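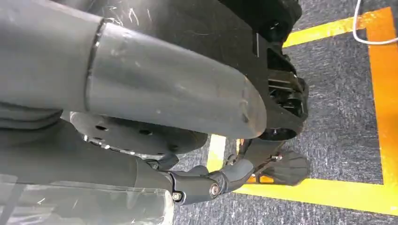

4. Working beside the arm

Section 4 is for everyone who shares a room with the Fiton arm, including people who never operate it. Before the arm came to the Gamedham office, sorting and shelving returned stock was done by hand by whoever was on shift. The arm now does the lifting and placing, and staff do the checking, the labelling and anything the arm sets aside. The working area is marked out on the carpet in yellow and orange tape. Treat the tape as you would a closed door while the arm is powered.

4.1 Start of shift

1. Read the handover sheet. If the last shift wrote a fault number, look it up in Section 7 first.
2. Walk the outside of the tape. Press down any lifted corners and report strips that need replacing.
3. Move bags, chairs and loose cables clear of the arm's reach.
4. Check the casing. Scratches and scuffs in the finish can be left alone. Report cracks, gaps at a seam or missing screws.
5. Check any plastic film on the arm. It must lie flat and stay out of the joints. Do not peel it off or re-wrap it yourself.
6. Turn the key to READY and wait for the steady green light.

CAUTION: Keep fingers away from the elbow hinge and the gripper pads, even when the arm is stopped. The links can settle when power is removed.

4.2 Sharing the work

1. One person per shift is the arm lead. Write your name on the board.
2. The arm lead clears stops and decides when to restart. Others may press STOP at any time and do not need to ask.
3. Items the arm refuses go to the grey bench. Check them by hand and enter code 307.
4. Swap the arm lead at the meal break. Watching the arm is tiring, and it counts as a full task on the roster.

Note: Pick counts are recorded for the arm only. Skirnby does not use them to measure staff.

4.3 If the arm stops by itself

1. Stay outside the tape.
2. Read the panel. Code 214 means something has crossed the boundary.
3. Turn the key to OFF and remove it before you reach in.
4. Clear the item, step back out and return the key to READY.
5. If the same code comes up again, leave the arm off and go back to hand sorting.

4.4 Training and service

New staff do the Nic Aodha induction before taking a turn as arm lead. The arm is due for service every 2,000 hours of running time. Only the service technician may open the housings. Questions about rosters or changed duties go to Peadar Hennessy at the Gamedham office.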